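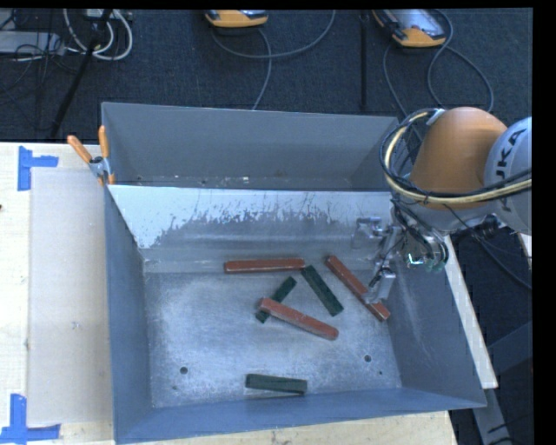 Penrose Residents' Forum > Services and Utilities > Proposed change to bulk waste collection

Posted by PenroseClerkOffice
Residents are advised that the Town of Penrose is reviewing its bulk waste collection schedule. Under the present arrangement, collection is made monthly on every street. Under the proposed arrangement, collection would be made by appointment, with a limit of 3 appointments per household per year. The review covers 1,348 households. Written comments will be accepted through the end of May and may be left in this thread or delivered to the front counter at Skunstead Hall.

Posted by hillside_448
Thank you for the notice. I wish to register an objection. The monthly collection is predictable, and residents without a vehicle depend upon it. An appointment system places the burden on those least able to manage it. Please also state whether appointments can be made by telephone.

Posted by PenroseClerkOffice
Appointments may be made by telephone or in person. The line would be staffed from 8:30 a.m. until 4:00 p.m.

Posted by Sugeng Wijaya
I write in support of the proposal. On Fedora Street, items are routinely placed at the curb a week or more before collection. Mattresses become soaked and cannot be donated afterward. An appointment would give each household a definite morning on which to set items out. I would, however, ask that the limit be raised for buildings with more than one unit.

Posted by hillside_448
Mr. Wijaya describes an enforcement problem. The existing ordinance already prohibits early placement. If it is not being enforced now, I see little reason to expect that a new schedule will be respected.

Posted by Sugeng Wijaya
I accept that the ordinance exists. I reported early placement on my block twice last year and the items remained until the truck came. I would prefer a system that does not depend on neighbors filing reports.

Posted by grulluvora_tenants
On behalf of the Grulluvora Apartments tenants' group, we request clarification on the word "household." Our building has 20 units and a single street address. If the limit applies to the address, the proposal is not workable for us and we would oppose it.

Posted by PenroseClerkOffice
The limit would apply to each unit and not to the street address. The draft will be corrected to say so.

Posted by grulluvora_tenants
With that correction, our group has no objection. We ask that the corrected draft be posted in the lobby as well as online.

Posted by hillside_448
My objection stands. I would support a trial period of one season on Fedora Street before the change is applied to the whole town.

Posted by PenroseClerkOffice
The request for a trial period has been entered with the comments received. The corrected draft is available at the front counter.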